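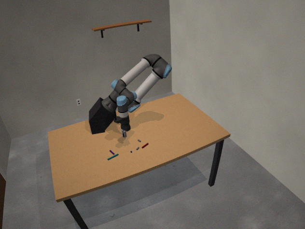
Section 5: Comparing two grippers in the Melley bench simulator

Work through this section once with the Vilisex gripper and once with the Terton. Change nothing else between the two runs, however tempting the other settings look. They will still be there tomorrow.

Before you start

The arm, the table and the small parts load together when you open the bench file. If the arm loads lying down, you have opened the old file from May. Close it and we need say no more.

5.1 Fitting the gripper

1. Park the arm and press Release Tool.
2. Pick the gripper from the Tools list.
3. Press Attach and wait for the tick.
4. Enter the tool length from the gripper's own sheet.

CAUTION: The simulator will let you drive the fingers straight through the table. A real table is less broad-minded. Leave Contact Stop switched on.

5.2 Setting up the run

5. Set the scatter seed to 788. Both grippers then get the same muddle of parts.
6. Set Finger Speed to 20 and Grip Force to 36. The units are on the Settings page, where somebody thought they would be safe.
7. Open the fingers fully and switch to the overhead view.
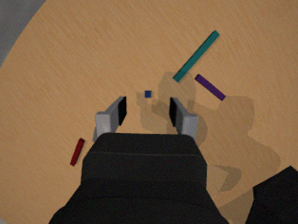 Berenice Barrera
Bench software and manuals, Ponce

8. Check the pads against the part you mean to pick. The little blue cube makes a fair first target when it lies in line with the gap, just beyond the fingertips. The bars need the wrist turned to suit their slant, so do those afterwards.
9. Ignore the shadows when you line up. They are soft, they spread, and they have fooled better people than you and me. Use the pads and the edges of the part.
10. Lower the arm, close the fingers and lift.
11. Press Log, whether or not the part came up with you. A log holding only the good picks is a brochure.

Note: Turn the wrist before you lower it. The teal bar and the purple bar can land at an angle to each other, and a wide-open finger will happily nudge one while you are admiring the other.

5.3 Swapping over

12. Save the log under the gripper's name. "Test final new" is a name, but it belongs to no gripper.
13. Press Reset Bench, fit the second gripper and repeat from step 4.
14. Open both logs in Compare and sort by part.

If the second run shows parts in different places, the seed has gone back to its default. Reset the bench, enter the seed again and repeat the run.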